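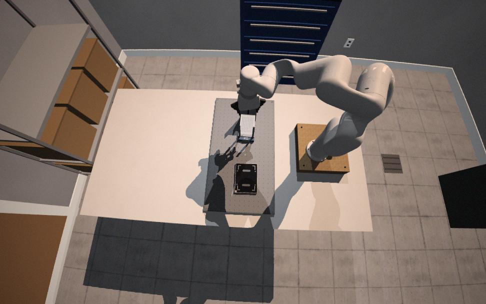
Can a machine do the boring jobs yet? I've spent most of this year on that question for Clilance, mainly shop-floor chores, with a bit of housework on the side. A few notes. 1/9

Start with moving a plate from one spot to another. Same plate, same holder, same table. An arm is good at this. In our simulator at Drinavero we've run the put-down 2662 times since June, and 1340 of those were with the holder shifted a little first. 2/9

With the holder where the program expected it, 1231 of 1322 went in clean. With the holder shifted, we got barely half. That gap is most of what I have to say. 3/9

The trouble is the last few millimetres. Getting the arm over the right spot is the easy part. Lining up the edges so the plate drops in flat is where the tries go wrong. 4/9 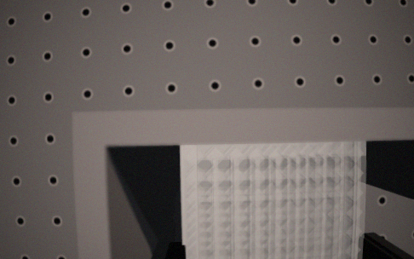

Would a person do it faster? For one plate, a person wins easily, and they'll cope if someone has bumped the holder. For 200 plates in a row I'd give it to the arm, as long as somebody checks the holder first. 5/9

Housework is harder because nothing stays put. A dishwasher rack sounds like a plate holder until you remember the mugs, the bent tines and the lid that doesn't fit anywhere. 6/9

Drullance has a towel folder on trial at a laundry. It folds towels. Fitted sheets still go to the staff, and so does anything that comes out of the dryer in a knot. 7/9

People keep asking me what to buy for home. A robot vacuum, if your floors are mostly clear. I wouldn't spend money on an arm for the kitchen. You'd be tidying the counter for it before every job. 8/9

Next up is the same put-down on the real bench at Vrabec, grey plastic tubs after that. I'll post the numbers whichever way they go, misses included. 9/9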